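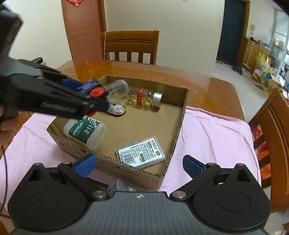 Fig. 4. Open tray, partly loaded, on the partly covered table.

4 Loading the tray

Section 4 applies to the Gresto household sorting set, including the Ketstead shallow tray. Read section 3 (preparing the table) first. The tray is corrugated cardboard and has no lid. It is meant for short-term sorting of small items and does not replace closed storage.

4.1 Before you start

1. Spread the table cloth over the part of the table you will work on. Wrinkles do not matter, but the cloth must not hang under the tray.
2. Set the tray down with the opening up. It may stand at an angle to the table edge.
3. Press down on each inside corner. If a corner lifts or the bottom bows, refold the tray as described in section 2.
4. Remove crumbs, staples and loose paper from the bottom.

CAUTION: Cut cardboard edges can scratch a polished table top. Lift the tray to move it. Do not push it.

4.2 Order of loading

1. Load tubs and bottles first. Lay them on their sides near the walls of the tray. Check that every cap is closed before laying a bottle down.
2. Lay empty cups on their sides next to the bottles. Do not stack cups in this tray.
3. Load flat packages in plastic next, printed side up, so that the barcode and small print can be read without picking the package up.
4. Load small loose items last. Keep them away from the corners, where they are hard to reach.
5. Leave the center of the tray open until all items of the first group are in.

NOTE: Items with a medical label may share the tray with household items during sorting only. Move them to the medicine cabinet when you empty the tray.

NOTE: The maximum load of the tray is 3325 g. With the tray on a flat table, the bottom can carry up to 82 percent of this load in one corner without sagging.

4.3 Items that stay on the table

Toys, electronic items and opened food do not go into the tray. Keep them on the cloth and sort them by hand in the order given.

1. Painted wooden toys. Stand each toy up or lay it on its side, then check knobs and pegs for looseness. A toy with a loose part goes to the repair bag (part no. 73).
2. Small cases with rounded lids. Open, check the contents, close again.
3. Flat electronic devices. Unplug any cable. Do not leave other objects lying on top of the device once sorting is finished.
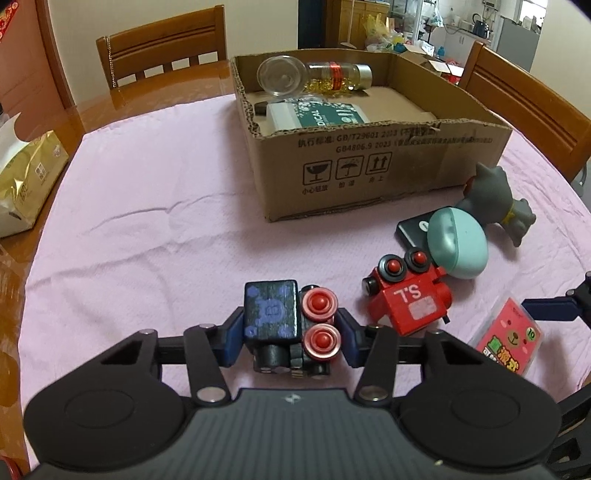
4. Rubber animals. Wipe with a damp cloth and let dry before storing. Do not store rubber figures against painted wood, as the paint may stick.
5. Snack packages. Check the date and the seal. Unopened packages go back to the kitchen shelf.

CAUTION: Small parts that come off toys are a choking hazard. Keep them out of reach of children under three years.

4.4 Emptying the tray

1. Take out the small loose items first, then flat packages, then cups and bottles.
2. Carry the tray with both hands under the bottom. Do not lift it by one wall.
3. Store the tray flat, in a dry place, at a relative humidity below 70 percent.

Replacement trays are supplied by Virard. Quote the set name and the section number when ordering.

Text: Themis Gavalas. Checked: Achilleas Pappas. Issue of Jun 2, 2024.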